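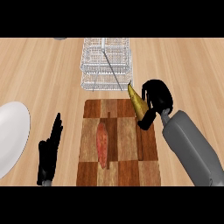 Monday, sim bench, Ellwood workshop

Kitchen scene loads at last. Basket at the back, checkered board in front, white oval plate off to the left. Both arms spawn where they should. Right hand has the yellow fruit, left hand parked open between the plate and the board. Left it like that all arvo while I fiddled with the grip.

Grip stuff
- finger closing force was way too high, fruit mesh jittering in the palm. Dropped it to 7, jitter gone
- thumb still goes on late. Joint order in the Jakov hand file? check
- contact pads on the fingertips only, nothing on the palm. Add palm.

Runs
24 tries, fruit from the table into the basket. 20 went in. The misses were all the same thing, wrist clips the basket rim on the way over and the fruit gets knocked out. Basket handle is NOT in the collision model, so fingers go straight through it and the sim says all good. That will bite us on the real bench. Do the handle before anyone quotes the 20.

Long red thing on the board, haven't touched it yet. Too long for the hand to wrap the way it's lying, needs a pinch from above or turn the wrist side on. Same for the dark bar next to it. Leave both for now, get the fruit solid first.

Left arm
Does nothing so far. Plan is left hand slides the plate in closer, right hand puts stuff on it. Tried it once, plate shot off the table. Friction was zero, my fault, defualt value never got changed. Put something sensible in, haven't rerun.

Camera
Black bars top and bottom are from the aspect setting in Usenside, it letterboxes if the window and camera don't match. Also chops the top of the basket off, so tilt up a bit or pull back. Don't crop it later, the bars mess with the logging overlay.

Real bench
Okia controller board still throwing the undervoltage warning when both shoulders move together. Measured at the plug, supply is fine. So it's the lead. Make up a shorter, fatter one. Crimper is in the red drawer, someone put it back in the wrong spot agian.

Next
handle collision
palm pads
plate rerun with freindlier friction
new power lead, then try the fruit move on the real arms at half speed, hand on the stop button

Saved the scene as kitchen 7. Ignore the earlier ones, wrong table height.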